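Open day at the Ní Bhriain mill, Drumach

The local history group has been trying to get into the Ní Bhriain weaving mill for years. It opens to visitors once a year, and in August Mairéad Fahy got our names on the list. We went up by bus from Desside and walked the last stretch along the river, which was high but not over the path.

Parking is in the field across the bridge if you drive. The entrance is through the old dye house, where you sign in and get a paper map. The map is not very good. It still shows the boiler room, which is closed, and it leaves out the stairs to the upper floor.
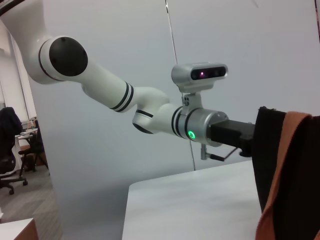 Drumach, 10th October

Fergal Foley took our group around. He started at the mill as a warper and has worked in most of the departments since. The tour begins with the yarn store on the ground floor, where cones are kept by weight and then by color. Wool goes on the river side of the building because it is cooler there. Linen used to be a large part of the business and is now down to a few orders a year, mostly for Rernel, who make chair covers.

There are 15 looms in the weaving shed. Two were running when we went in, and that was loud enough that Fergal saved his talk for the corridor. He explained the sheds and the picks, and how a broken warp end is found and tied back in. One of our members asked how long it takes to set up a new warp. The answer was up to three days for a fine one, less if the pattern stays the same and the new ends can be knotted to the old.

Upstairs is finishing and mending. The menders work at sloping tables under the north windows and go over every yard by hand, feeling for knots. It was the part of the tour I liked best and we did not get enough time there. Bags and other small goods are made up on the same floor, mainly from short lengths that are no use to the cloth customers.

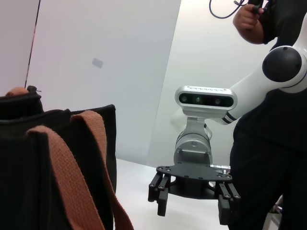
The pattern room

The pattern room is kept locked and only five people can go in at a time, so there was a wait. Dénes Lakatos looks after it. The books go back to the founding of the mill, with a gap where a leak got at one of the shelves. Each page has a swatch, the threading draft and a number. He had laid out 1531, a gray herringbone that was made for railroad uniforms and has been reissued twice for other customers.

Aidan Mac Suibhne asked if the books had been scanned. Part of the run has been done. The rest is waiting on money, and some of the bindings will need repair before they can be opened flat.

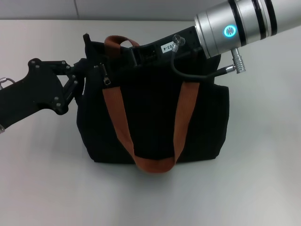 The older drafts are written in a shorthand that changed with each designer, and Dénes has been making a key to it. He let us copy down two lines. Ruairí Rafferty thinks his grandmother's notebook uses the same marks and is going to send him some pages.

Tea was in the canteen, with brown bread and a very good apple cake. The last bus back to Desside leaves from the bridge, not from the mill gate as the map says, and we came close to missing it.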